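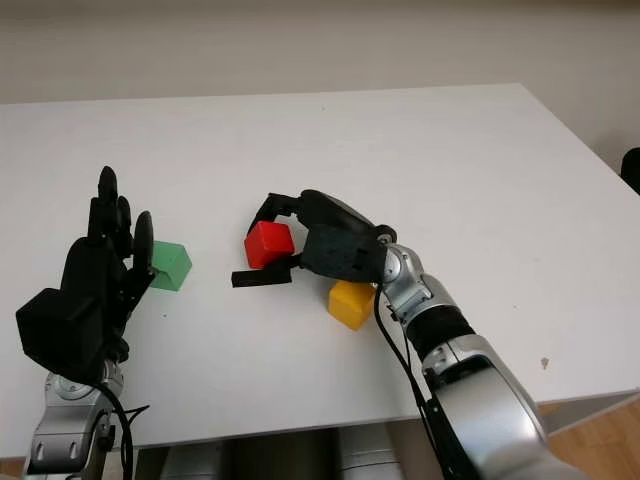
**1/** Spent most of this week on the two-arm planner for the cube task. Posting notes while I still remember why I changed things. It's mostly software, very little of it is about the hands.

**2/** The setup: two arms, two multi-fingered hands, one table, a few colored cubes. Both arms share one planner. Until July each arm had its own, and they traded a "who owns this part of the table" lock. It worked but it was slow, and one arm spent a lot of time waiting for the other to get out of the way.

**3/** The shared planner is called Kurek. It takes the full joint state of both arms and plans them together. More dimensions, so each query costs more, but we make far fewer queries. I'd put this off for months thinking it would be too slow. It was fine once I stopped planning the fingers along with the arms.

**4/** Fingers are handled separately now. The arm planner sees each hand as one of 8 fixed shapes (open, half closed, thumb out and so on) and does collision checks against that. The finger controller only runs when the palm is within reach of a cube. It's a cruder model than the one we had and it fails less.

**5/** One thing that bit me: the thumb. With the palm down and the fingers curled, the thumb sticks out a lot farther than the simple collision shape said it did. If a second cube is close by, the thumb will sweep it. I added a separate capsule for the thumb and regenerated all the shapes on Wednesday.

**6/** Perception next. Red was easy. Yellow was easy until it sat behind a wrist, and then the tracker would drop it, pick it up again, and hand it a new ID. The planner took that as one cube vanishing and another one showing up, and threw out the plan.

**7/** The fix was boring. If a cube goes out of view and the arm's own geometry says it should be hidden right now, keep the old pose and grow the uncertainty slowly. Only delete the track if we have a clear line of sight to the spot and nothing's there. Forty minutes of code, two days of finding out that's what was wrong.

**8/** Green gave me a different problem. The cube passes a little light, so the edges come back soft and the pose estimate wobbles. I now average over a short window when the hand isn't touching it, and freeze the window at first contact. Freezing matters. Otherwise the average lags behind a cube that's being pushed.

**9/** "First contact" is a guess from motor current, by the way. We don't have skin on these. I look for a rise in current with no matching change in joint angle. It misses very light touches. Lowering the threshold gave me false contacts every time a finger changed direction, so I put it back.

**10/** Tooling. All the runs go through Prornano, our replay tool. It lines up camera, joint states and planner decisions on one timeline so you can scrub to the bad part. As of this morning there are 2,981 runs in it, and it takes too long to open. The index was written when I expected 2,000 at the very most.

**11/** I rewrote the index to load on demand. Search by failure tag still reads everything. That's next on the list, after I rename the tags. There are 3 different spellings of "dropped" in there and all of them are mine.

**12/** Someone asked about cables. Yes, they matter. The planner doesn't model them, it just has a joint limit on each wrist that's tighter than the hardware limit so the slack doesn't wind up. A real cable model would give us back some reach. I don't have time for it this summer.

**13/** Someone also asked if the code will be public. The planner core probably will be, under the Plonby repo with the other arm stuff. Prornano needs cleanup first. It has paths from the Driramville machine hard-coded all over it and won't start anywhere else.

**14/** Still open: handing a cube from one hand to the other. Kurek can find a path for both palms but has no idea when to let go, so right now that's a timer. The timer is wrong whenever the receiving hand closes late. I want the giving hand to wait for the current rise on the other side, same signal as in post 9. Starting on that tomorrow.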